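The Wurum lab in Mallport opens its handling hall to visitors twice a year, and the December session drew mostly packaging engineers. The hall holds seven benches. Two were running.

Estíbaliz Aguirre operates the first, where an arm named Zora picks single items from a flat surface and places them in a tray. The gripper has two fingers and is driven by position, with no force sensing at the tips. A small camera at the wrist supplies the close view. Zora had logged 3513 attempts before the doors opened, of which 873 were made with the current fingers.
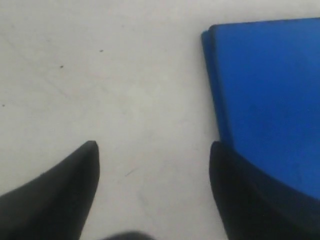

Aguirre spends most of her time on approach angle. If the fingers come down off center, one of them lands on the part and the controller stops the move. Her fix is a short sideways correction in the last stage of descent – slow, but repeatable. Visitors asked about cycle time. She gave no number and said the software was still changing too often for one to mean much.

The second bench belongs to Ívar Holst, who writes the calibration routines. He demonstrated a camera offset error by entering a wrong value on purpose, and the arm closed on air beside a carton. With the value restored, it picked up the carton on the next try.

Alcaraz, the company that supplies the trays, plans to test both setups at its own plant. Holst expects lighting to be the harder problem there – the plant has skylights, and the hall does not.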